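Status: second revision, November. Supersedes the draft circulated under the name `brirnow-waste-wording`.

# Brirnow Kerbside Wording Set

A table of short texts telling households which container an item goes in, collected from council leaflets, bin lids, calendar inserts and collection notices in the Brirnow area. Each text is paired with a plain-language rewrite and a judgement on whether the two give the same instruction.

The set was compiled by Natalina Barbieri. Vaughan Doolan wrote the normalisation scripts and maintains the schema. Queries about rights go to Fladura, which holds the scans.

## Contents

- `texts.csv`: one row per source text
- `rewrites.csv`: one row per rewrite, keyed to `texts.csv`
- `terms.csv`: item names and their variants
- `sources.csv`: leaflet title, issuing body, format, condition of the copy
- `scripts/`: normalisation and checking

There are 67 sources. No text is longer than 40 words; longer notices were split at sentence boundaries and share a `source_id`. Splitting was done by hand, as the punctuation on lids and stickers is unreliable.
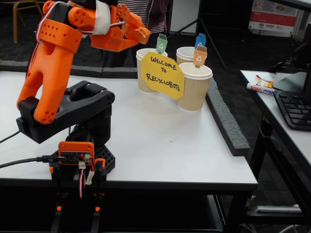
## Fields

| Field | Type | Notes |
|---|---|---|
| `text_id` | string | Stable across revisions |
| `source_id` | string | Joins to `sources.csv` |
| `body` | string | Transcribed as printed, including errors |
| `stream` | string | Controlled list, see below |
| `polarity` | string | `accept`, `refuse` or `mixed` |
| `condition` | string | Preparation asked for, e.g. rinsed, flattened. May be empty |
| `legible` | boolean | False if any word was inferred |

`body` keeps the original capitals. Line breaks are stored as a single space. Hyphenation introduced by the printer is removed where the word is otherwise unambiguous, and the row is flagged in `notes`.

## Stream labels

Permitted values of `stream` are `paper_card`, `containers`, `food`, `garden`, `residual` and `return_to_shop`. Bin colour is not used as a label. Two of the issuing bodies use the same lid colour for different streams, and one changed its colours between leaflets without changing the wording.

Where a text names a colour only ("put in your blue bin"), the stream was looked up from the calendar for the same round. If no calendar survives, `stream` is left blank and the row is excluded from the agreement check.

Composite items are the main source of disagreement between annotators. Drinks cartons, padded envelopes and foil-lined sleeves all appear under more than one stream, depending on the issuing body and the age of the leaflet. Paper cups are the worst case: the texts say "card", "cups", "coffee cups" and "lined paper", often without saying whether lids and sleeves are included. A double-walled takeaway cup like the one on the left, with the little green bin clipped to its rim, matches all four phrases and is refused under at least one of them. `terms.csv` therefore has a separate entry for each wording, and no attempt is made to merge them.
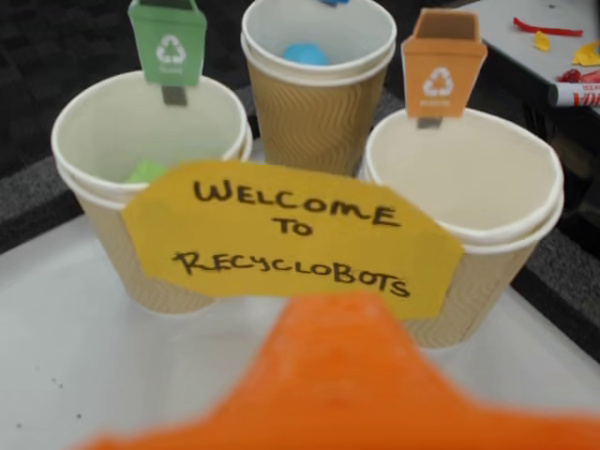 ## Rewrites

Each text has 2 rewrites, produced independently. Writers were given these rules:

1. Start with the item, then the container.
2. Use one verb per sentence.
3. Do not add a reason unless the source has one.
4. Keep every condition in the source, even if it looks redundant.
5. Do not resolve ambiguity. Mark it with `amb`.

Rule 5 was added after the first revision, in which several writers had silently decided what "mixed packaging" meant. Those rewrites have been redone.

The `same_instruction` column takes `yes`, `no` or `unsure`. Disputed rows were settled by Barbieri and carry `adj=1`.

## Normalisation

Run from the repository root:

```
python scripts/normalise.py texts.csv --terms terms.csv
python scripts/check.py --strict
```

`check.py` fails on unknown stream values, orphaned rewrites and duplicate identifiers. It does not check spelling in `body`.

## Known problems

- Sources from the Lazaridis estate are photocopies and have a high share of `legible=False`.
- The Gasetti leaflets exist in a bilingual edition. Only the English side has been transcribed.
- `condition` mixes actions ("rinse") and states ("clean"). A split is planned.
- Garden waste is over-represented, as seasonal notices repeat with small changes.

## Use

Suitable for work on readability and instruction wording. It should not be used to advise residents: many of the texts are out of date and some contradict current rules.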